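Chinyere Tamuno
A thread on towels, because I've spent my whole Wednesday evening on them and somebody ought to benefit

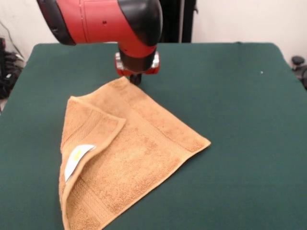 My gran folded every flannel in her house the same way, and for years I thought it was the law. Corner to corner, then over, then over again, so you got a fat little triangle that fell apart the moment you took the one underneath. I've been going through our airing cupboard shelf by shelf and I've finally given up on the triangle. Small square towels are trickier than big ones, I think, because there's so little cloth to forgive you. See the caramel one, with one side doubled over on itself and the flap running off at a slant? That's the point where I always used to carry on regardless and hope. Open it out again, line it up properly, start from a straight edge. It takes no time at all.

2/ A bit of background for anyone who's new. We moved into the flat in Prellham in April and the airing cupboard is lovely and warm and about as deep as a biscuit tin. At the old house everything went in any old how and the door held it shut. You can't do that when the door is a curtain!

3/ So the first job was getting it all out on the bed and being stern. Bath sheets, hand towels, flannels, the beach ones with the faded parrots, two tea towels that had wandered in from the kitchen and a pillowcase belonging to my sister (sorry, Adell, it's coming back to you at the weekend, washed and everything).

4/ Ebuka Olaniyan replied to my last thread asking how many towels two people need, and I did promise to count. Ebuka, my love, it was 66. I went over it again with a cup of tea in case I'd counted the parrots as separate birds. 66 it is, if you include flannels, and I'm afraid you have to include flannels.

5/ The really thin ones have gone in a bag for the animal rescue, who rang me back the same afternoon and were so pleased about it. Do ring first though, as ours will take towels and blankets but won't have pillows or duvets, and it would be a shame to lug them all that way on the bus.

6/ Now, the fold itself. For a flannel: lay it flat, square to the edge of the table, and smooth it from the middle outwards with the side of your hand. Bring the left edge to the right edge. Smooth. Bring the bottom up to the top. You've got a quarter-size square with one neat rounded side, and the rounded side faces out on the shelf.

7/ Do it on a table if you possibly can. I did it on the bed for years and the bed gives way under you, so nothing ever comes out straight and your back is in bits by the third pile. A cloth on the table helps as well, something that stops the flannel skating about when you smooth it.

8/ Terry is a funny thing to fold. All those little loops grip each other, so once two layers are together they'd rather stay where they are, and if you tug at a corner you pull the whole thing out of true. Lift it and lay it down again. I say this as a lifelong tugger.

9/ Hand towels: long sides in to the middle, so it's in thirds, then in half, then in half again. Bath sheets the same but you'll want your arms at full stretch and preferably a second person. Mine was watching the snooker.

10/ Someone asked about softness. I use half the powder I used to and no softener at all on towels, and give them a good hard shake before they go on the airer, one snap at each end. They had gone a bit like toast before that. The tuftier ones have come back beautifully, the very old ones less so, but I'm fond of them.

11/ I looked at those shelf dividers from Brindimard and I can see they're smart, but they wouldn't fit our shelves and I'd have been cross about the money. I've used two shoebox lids stood on end and covered in leftover wallpaper. Flannels on the left, hand towels in the middle, big ones underneath on the floor of the cupboard where they can sprawl.

12/ Colours next. I wanted to do it all light to dark like they have in shops and then remembered who I live with. So it's by size only, and the caramels and creams have ended up next to the navy ones, and it looks quite cheerful.

13/ Sheets are going to be another evening. I have views on fitted sheets and I'm not ready to share them while I'm this tired. If anybody's got a way of keeping the sets together that doesn't involve stuffing everything into the pillowcase, please do tell me below, I've tried that one and the pillowcase always goes missing first.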